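Print this page
E-mail this page

Can a Machine Clear the Kitchen Yet?
Project report, Nkrumah Arthur, Hendcombe

1. Why I picked this question

My aunt runs the kitchen of a small café in Mutbridge. The part of the job she likes least is the last half hour, when everything has been used and has to be wiped, folded and put back. I wanted to know whether a machine could take that half hour off her. Adverts make it look as if the answer is yes. My project looks at one small piece of it, which is handling the things left on a worktop.

I split the work into three stages: getting hold of an object, changing its shape if it folds, and putting it away.

2. Getting hold of things

A cutting board is a fair test because it is large, thin at the edges and easy to drop. People pick one up without thinking, with a thumb on top and the fingers below. A gripper with two fingers has to hold it at one place and cope with all the weight on one side. The veined worktop also had bread on a white plate or tray and a small spice shaker lying on its side, so the board had to be handled with other things close by. 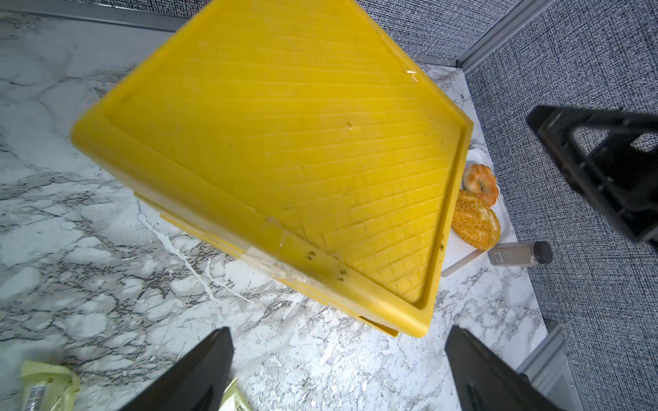

3. Things that fold

Rigid objects are the easier half of the problem. Once a machine has a plate, the plate stays the same shape. A folding board does not. The position of one half depends on the hinge, and the machine needs to know which part will move when it pushes.

My tutor, Mrs Wubshet, suggested I compare this with a shop job, so I visited the stockroom at Luvavetti, a kitchenware shop near the college. The staff there fold display boxes and collapsible crates all day. The stockroom has room for 3,000 items, and on the February morning I went, 323 of them were of a kind that folds or has a lid. I watched for 20 minutes. People often used the worktop itself to help, pressing a crate down against it, and they held one side still with a forearm. Two fingers cannot do that. 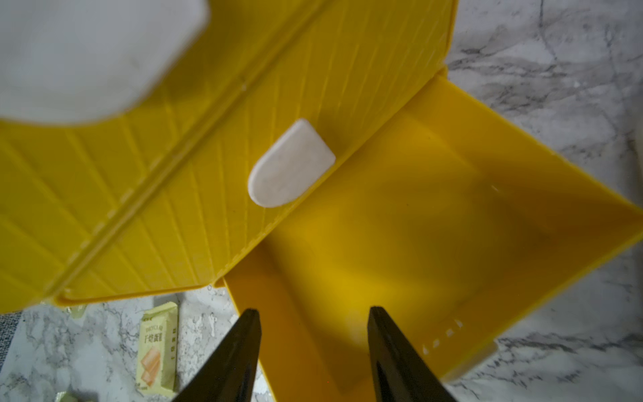
My own view is that small parts will cause more trouble than big ones. A person who is tidying sees a loose thing, decides whether it is rubbish or belongs to something, and moves it first. The yellow board has a little white tab sitting on its ribbed part, near where that part meets the box section. I could not decide what the tab was from looking at it, and I would have asked somebody before throwing it out. A snack packet on the marble is a simpler decision, although a machine would still have to know whether it was empty.

4. Putting away

I did the least work on this stage. Every kitchen keeps its things in different places, and my aunt changes hers when the deliveries come. A machine would need to be shown, and shown again after each change. At Luvavetti the shelves are labelled, which should make a shop stockroom easier than a home.

5. Findings

Gripping a single board looks like a reasonable job for a machine now. Folding is harder, and I would want to see it done many times on different objects before trusting it. Sorting out what is rubbish still needs a person. I would try a stockroom first and a café kitchen later. My aunt has read this report and says she will carry on doing the wiping down herself for now.

Print this page
E-mail this page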